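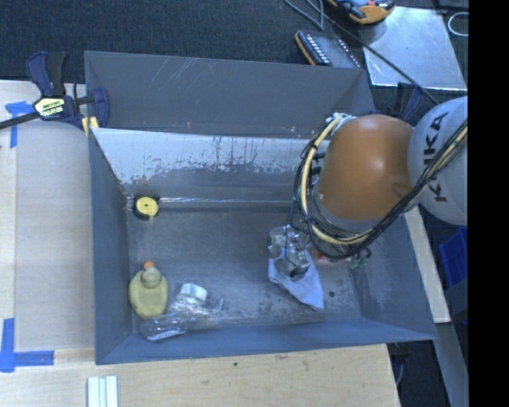 Vonach opens its equipment planning sessions to small shops and sorting rooms

ERKBRIDGE – I've been buying machinery for other people for a long time, and the phone call that starts it all is nearly always the same. Somebody has seen a robot arm at a trade show, they've got a number in their head from the salesperson, and they want to know if the number is any good. My answer is usually "for the arm, sure!" and then we have a much longer talk about everything else.

So I'm very happy to announce that starting in January, Vonach will run that longer talk as a proper service. We're calling it Sallora, and it's a planning package for companies that want to automate mixed-item picking (bottles, rags, rolls, wrap, whatever ends up in your bins) and have never written an equipment budget for it before.

I'm Ruxandra Nistor, I run the planning side at Vonach, and I'll be leading the sessions myself.

Sallora is built around 3 meetings. In the first one we look at your items and your containers. Please bring the ugly ones! A clean box on a clean table will fit nearly any gripper in the catalog. A bin with sloping walls, with a limp cloth in one corner and clear plastic crumpled up in another, is a different purchase, and it's much cheaper to find that out before the order goes in. Clear bottles deserve a line in the budget all to themselves – if you handle a lot of them, tell us early, as it changes which cameras we'll ask you to price.

The second meeting is the money one. We work from a sheet with 11 headings, and the arm is only one of them. The others are things like the gripper and its spare fingers, cables and hoses, the stand or table, clamps and fixtures, guarding, software seats, training hours and floor work. Hoses and cables get skipped more than anything else on that sheet. They bend every time the arm moves, and I like to see a replacement set in the first-year budget even when the finance team grumbles at me.

In the third meeting we put dates on it all. Lead times for arms and grippers rarely match, so we'll help you decide what to order first and what can wait for the next budget year.

We tried the package out with Stougaard, who run a returns and sorting operation just outside Erkbridge. They came in planning to buy two arms at once. After the second meeting they chose to buy one, put the rest toward grippers and a test bench, and look at the second arm again next year. I was delighted with that, even though it made for a smaller order on our side.

The full Sallora package costs $2000 per site, and that covers all the meetings, the finished budget sheet and a written order plan you can hand to any supplier you like. You don't have to buy your equipment through Vonach. If you only want the budget sheet and a one-hour call to go through it, that's $609.

Places for the first round are open now. Send us a short note with your site, what you handle and when your budget closes, plus a few phone pictures of your bins if you have them.

Press and booking contact: Ruxandra Nistor, Vonach, Erkbridge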